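Collness Law School Opens Clinic for Small Investors in Arbitration

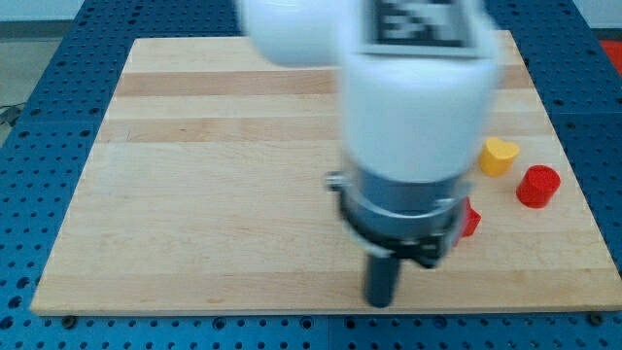

Collness School of Law will open a securities arbitration clinic in July, offering free representation to investors whose claims are too small to attract private counsel. The clinic will be housed on the school's Badstead campus and will accept its first applications on the opening Thursday, beginning at 9 a.m.

Students in their second and third years will handle cases under the supervision of Siv Nyberg, clinical professor of law, who joined the faculty after a career in broker-dealer litigation. Yaw Ackah, a former enforcement attorney and now a lecturer at the school, will serve as associate director and will teach the seminar that accompanies the casework.

The clinic will consider disputes between individual customers and their brokerage firms or financial advisers. Typical matters are expected to include unsuitable recommendations, excessive trading, failure to disclose fees, and the sale of complex products to retirees. It will not accept claims arising from the ordinary decline of an investment's value, and it will not advise on which investments to buy or sell.

"Many people who lose $2,000 or $10,000 to a bad recommendation have a claim that deserves a hearing," said Nyberg. "The rules allow them to proceed without a lawyer, but the firm on the other side will have one. Our students will prepare these cases with the same care that a larger claim would receive."

Start-up funding comes from the Salazar Fund for Legal Education, which has committed support for 6 semesters. The grant covers a staff attorney, expert witness fees, and filing costs for clients who cannot pay them. The school will provide office space, library access, and administrative staff.

Each student will enroll for 2 consecutive semesters, an arrangement intended to allow most participants to follow a claim from intake through hearing or settlement. Students will interview clients, review account statements, draft statements of claim, and take part in the selection of arbitrators. Those who remain through a hearing will examine witnesses, with a supervising attorney present at all times.

Ackah said the seminar would give particular attention to damages. "A student can understand the duty that was breached and still be unable to say what the breach cost the client," he said. "We will spend a good part of the fall on account statements and on how to present the numbers to a panel."

The clinic grew out of a referral project run with the Pulon Legal Aid Center, which received 400 inquiries about brokerage accounts during its last full year. The center will continue to screen callers by telephone and will forward eligible matters to the clinic — applicants may also contact the school directly.

Eligibility will depend on household income and the size of the claim. Applicants should be prepared to provide account opening documents, monthly statements, and any correspondence with the firm. Submitting an application does not create an attorney-client relationship and does not extend any filing deadline.

Student applications for the fall semester are open through the registrar's office. Evidence is a prerequisite, and a course in securities regulation is recommended.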